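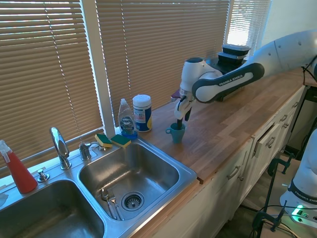
Hand guiding vs. remote for the mug task
Forum: Teaching by demonstration

wivwood_tk
Posted Apr 11, 2022
We're collecting demos for the Plono kitchen set and I have to pick one method before we go any further. The task is picking up a small mug by the counter sink and putting it in the basin. So far I have 60 demos by hand guiding and 13 by remote. The hand-guided ones took one afternoon. The remote ones took two days and four of them are bad enough to throw out. Is there a reason not to do the rest by hand?

gravcomp
What are you training on? If it's only joint positions, hand guiding is fine. If you're using camera images, your arms and shoulders are in every demo and they won't be there at run time.

wivwood_tk
Images plus joint positions. I was going to replay the recorded joints with no one near the arm and save the images from the replay.

nesstead_lab
We did that in December. It works until there's contact. With a mug the finger goes in at a slightly different height on replay and the cup tips or slides. We had 314 demos and had to watch every replay to find the bad ones. I'd do remote from the start.

halfturn
Disagree with the above. Replay is fine if you put the mug back in the same spot. Tape a mark on the counter and wipe it off later. Remote demos from a new operator are full of pauses and small corrections, and the policy learns the pauses.

nesstead_lab
Same spot every time means no variety though. And new operators get better. Ours were usable after a day of practice that we didn't record.

gravcomp
Which grasp are you showing? One finger inside the rim and one outside is hard to feel by remote. By hand you can tell when the outer finger touches.

wivwood_tk
One inside, one outside. The handle is too small for these fingers. Three of the four bad remote ones were me pressing down on the rim.

Durán
Slow down the vertical axis on the remote – half speed fixed that for me. Also keep the handle pointing the same way for the first batch, then start turning it.

wivwood_tk
OK, half speed tomorrow. I'll keep the 60 for comparison and train on each set separately.

halfturn
Post both results please, including if the hand-guided set wins.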